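The Clinum night balm has been my control product since May. I put it on after the evening shower, wait, and log how the skin on my shins and forearms feels the next morning. The method is crude, but it is the same every time, so the results can at least be compared with each other.

This post covers the body oil from Vident, which I bought to replace the balm on days when I want something lighter.

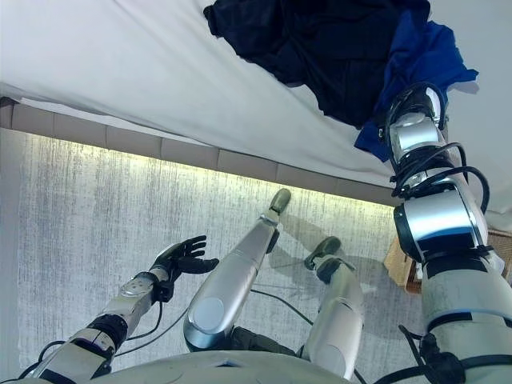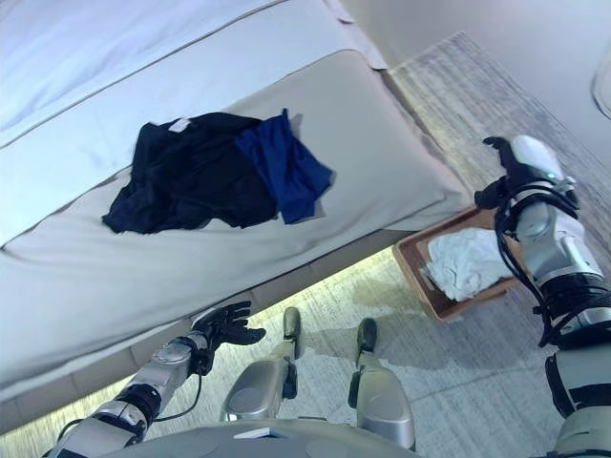 Bognár wrote in after the last post to say that I was applying oil to dry skin, and that every complaint I had about greasiness came from that one mistake. Oil goes on within a minute or two of the shower, while there is still water on the surface, and it should be pressed in with flat palms. Bognár also thinks I use twice what I need.

I reran the test on those terms. Same shower length, same water setting, same room. Left leg on damp skin, right leg on dry.

**Absorption.** On dry skin the oil left a film I could still feel when I got dressed. On damp skin the film was gone by the time I had brushed my teeth. I did not expect the gap to be that large. I dabbed both shins with tissue paper as a check, and only the dry-side tissue picked up a clear mark.

**Amount.** The bottle holds 100 ml and has a pump. I had been using six pumps for both legs. Three on damp skin covered the same area, although the ankles needed a second pass. The pump is not very consistent -- the first press of the evening gives less than the ones after it -- so I now discard the first press into my palm and use it on my elbows.

**Scent.** Mild, slightly green, gone in an hour. The balm has no scent at all, and I still prefer that under a clean shirt.

**Next morning.** No difference between the legs on the first two days. By Thursday the damp-side leg felt smoother below the knee, and the usual flaking near the shin bone was down. The dry-side leg had improved too, only less. One week on one person does not prove anything, and the weather turned humid halfway through, which would help both legs.

**Fabric.** I wore old gray cotton pajamas for the test. There was one small spot on the right cuff, from the dry side, and it came out in a normal warm wash with a drop of dish soap rubbed in first.

On the label, Vident lists the plant oils first and the fragrance near the end. There is no silicone, so the slip is shorter than with the Bomov oil I used last winter. People who use body oil for massage will probably find the Bomov easier to work with. For plain moisture after a shower I would pick the Vident, at half the dose I started with.

The balm stays on the shelf for heels and knuckles. The oil does little for either, damp or dry, and cotton socks over it made no difference that I could feel.

Next test is the Vident hand cream against the Clinum one, left hand and right hand, with dishwashing gloves off. The creams are both open already, so I will start as soon as the small cut on my thumb has closed.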